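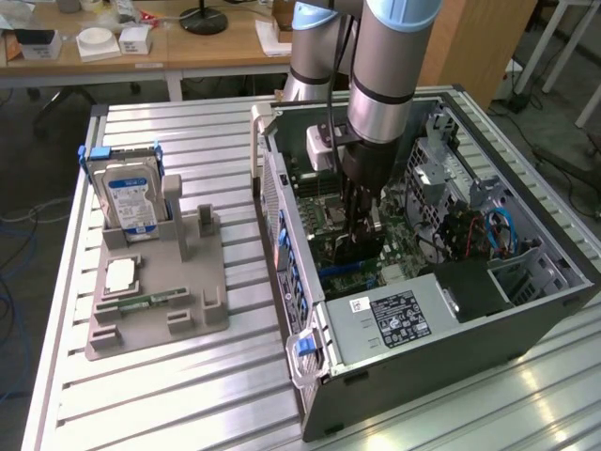 Rehema Minja has been taking office computers apart for a living since she was 24. She now runs the refurbishing bench at Skular, which takes in used desktops from schools and small firms, and most of what she knows she learned by opening cases and writing down what was inside.

"People think it is about the repair," she says. "Most of the day is sorting. A tower comes in, and you have to decide what stays in it and what comes out."

The hard drive is dealt with first. Every drive is logged by its serial number before anyone wipes it, and a drive that fails the wipe goes to the shredder. Minja wants each one stood upright with the label showing.

"If it lies flat somebody puts another one on top, and then you have a stack. I don't allow stacks."

Memory comes next. She keeps the strips apart from each other and asks people to hold them by the ends. Her colleague Wim Michiels tests them in batches of 60, and the ones that pass go back into machines of the same model where possible.

Towers are worked on lying on their side with the panel off. Minja prefers the office models with plastic drive carriers and release latches, which come apart with few tools. Home computers take longer. "You get a screw that doesn't match the others, and you know someone has been in there before you."

Power supplies get their own shelf. They are tested under load and never opened. "If it's bad, it's bad. We send it out whole."

Last year the bench finished 840 desktops. Most went to Oltora, a training center that uses them for evening classes, and the rest were sold. Minja would like to do more, but storage is the problem – cases take up room long after the useful parts are out of them.

Asked what she would tell someone opening a computer at home, she keeps it short. "Unplug it. Take a photo of the cables before you pull any. Put the screws in a cup."

She is training two new people this January. Both start on cables, which they sort by type and length, and they move to the towers once Michiels has signed them off.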